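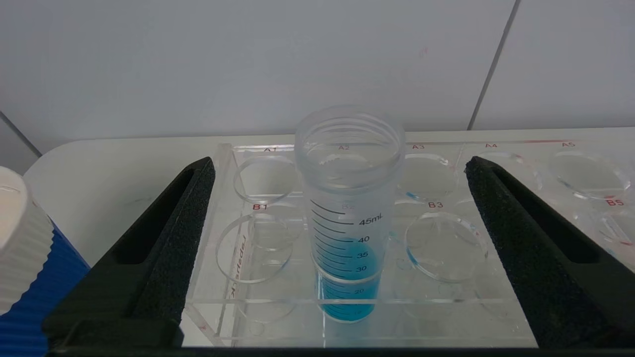 Search tips Go

Foam pads and tube racks: notes from the shared bench
By Elin Yorath, June

Bare plastic fingers drop things. If you are building a small gripper at home or at the shop, pad the inside faces with textured foam before you touch the software. Wipe the plastic with rubbing alcohol, let it dry, and press the foam down from one end so no bubbles get trapped. Trim it flush with a new blade.

Practice on a conical tube in a rack with labeled holes. You can write "B2" in your notes and everyone at the bench knows where the arm should go. Use colored water. Clear water in a clear tube is hard to see on a wrist camera, and a few drops of food coloring fix that.

Open the fingers wide on the way down and close them slowly. Leave the cap off while you tune the grip — a tube squeezed too hard will push water up the sides and you will see it. Tape the rack to the table at two corners.

I set the servo close value at 833 and went up in small steps. Ours holds at 966. Yours will be different. Write the number on the arm with a paint pen.

Check the pads every 2,000 cycles. Replace them when the texture goes shiny.

3 comments

Yakubu Iyamu: What foam thickness? Mine peels at the tip.

Elin Yorath: 3 mm. Wrap it over the tip and glue the tail on the back.

Nazareno Sorrentino: Museum putty under the rack works too — no tape marks on the table.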